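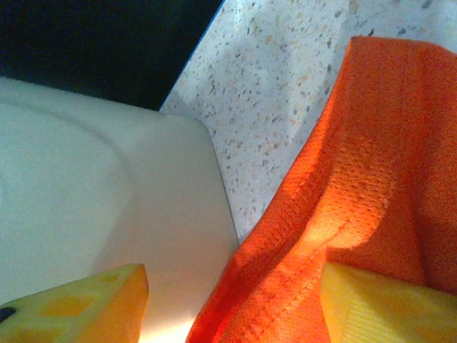
Section 4: Fitting and First Use of the Under-Sink Filter

4.1 Before you begin

This section applies to the Celtley under-sink water filter, single and twin cartridge versions. It should be read in full before any work is carried out. If the filter is to be fitted in rented premises, written permission must be obtained from the owner of the building.

The filter is intended for cold mains water only. It must not be connected to a hot supply, a stored water tank or a private well.

The cupboard must allow a clear height of 300 mm above the base of the filter so that the cartridge can be lowered and withdrawn. The fixing holes in the wall bracket are 282 mm apart.

CAUTION: Check for hidden pipes and cables before drilling into any wall or worktop. Stone and composite worktops may crack if the wrong drill bit is used. Celtley does not accept liability for damage caused during drilling.

4.2 Fitting the bracket

1. Empty the cupboard and wipe down the back wall.
2. Hold the bracket level against the wall and mark both fixing holes with a pencil.
3. Drill the holes to the depth shown on the wall plug packet.
4. Insert the plugs and fix the bracket with the screws supplied. Do not overtighten.
5. Pull down firmly on the bracket. It should not move.

Note: The screws supplied are for brick and block walls. For plasterboard, use fixings rated for the full weight of the filter when filled with water.

4.3 Connecting the supply

1. Turn off the mains stopcock and open the cold kitchen tap until the flow ceases.
2. Place a bowl and a dry cloth beneath the cold water pipe.
3. Undo the joint between the pipe and the flexible tap hose.
4. Fit the T-piece, with the washer seated flat, and tighten by hand. Finish with a quarter turn of the spanner.
5. Push the blue tube into the side of the T-piece until it stops. Pull back gently to confirm that it is held.
6. Push the other end of the blue tube into the port marked IN.
7. Connect the white tube from the port marked OUT to the filter tap.

CAUTION: Tubes must be cut square with a sharp blade. A slanted or crushed end will leak.

4.4 Flushing the cartridge

1. Hang the filter on the bracket and check that the lever is in the closed position.
2. Open the stopcock slowly and inspect every joint for drips.
3. Move the lever to the open position.
4. Open the filter tap and let the water run for 9 minutes. Discard this water.
5. Close the tap and inspect the joints once more.

Note: The first water drawn may be grey or cloudy. Fine carbon dust is harmless and will clear during flushing. If the water remains grey, repeat step 4.

4.5 Setting the reminder

The cartridge is to be replaced after 2,000 litres or six months, whichever is sooner. Press and hold the reset button on the lid until the light flashes twice, then write the fitting date on the label inside the cupboard door.

Used cartridges should be drained before disposal. They must not be washed out and used again.

4.6 Leaks

If a leak is found at any stage, close the stopcock and release the pressure at the kitchen tap before touching the joint. Leaks at a push-fit joint are usually cured by trimming the tube and fitting it again. If water is seen coming from the body of the filter, leave the stopcock closed and contact the supplier.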